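Section 4. Packing Bowls and Small Dishes

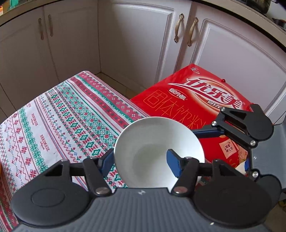

Sönmez writes that the step most people skip is checking the rim, and that a chip missed at packing time always ends up being blamed on the move. Please read step 2 with that in mind.

This section covers bowls, saucers and small plates packed in the Skundham dish carton. For glasses and stemware, go to Section 5. For pots and pans, go to Section 7.

Before you start

You will need one assembled carton, the divider set, packing paper and a roll of tape. A used grocery carton can take the place of the Skundham carton if the bottom is sound and all four flaps are still attached. Tape over any old labels so the carton is not sorted by the wrong name later.

Packing

1. Wash the bowls and let them air dry overnight. Check the foot of each bowl, where water collects.

2. Hold each bowl by the rim, tip it toward a light and look at the inside. Run a fingertip along the edge. Set chipped or cracked pieces aside.

3. Lay three sheets of crumpled paper in the bottom of the carton. Press down. The layer should be 40 mm thick after pressing.

4. Place a bowl on the corner of a flat sheet. Fold the corner into the bowl, then roll the bowl toward the opposite corner, tucking in the sides.

5. Stand the wrapped bowls on edge in the divider. Do not lay them flat.

6. Fill the gaps with paper until nothing shifts when you rock the carton by hand.

7. Add a top layer of paper, close the flaps and tape the center seam. Run the tape 100 mm down each side.

8. Write the room and the word DISHES on two sides.

Note: Gray marks inside a white bowl are often left by metal spoons or hard water. They do not affect packing. See Section 9 for cleaning.

Note: The Ondix paper bundle contains 400 sheets. Larger serving bowls take two sheets each.

CAUTION: Do not use newspaper directly against unglazed surfaces. The ink can transfer.

CAUTION: Do not stack anything on a carton that has been softened by damp. Repack it first.

Storing packed cartons

Keep cartons on a dry floor, away from doorways. A cloth laid over the top will keep dust off if they will stand for more than a month. Cartons going to the Puvolberg depot must be left uncovered, with the labels facing out.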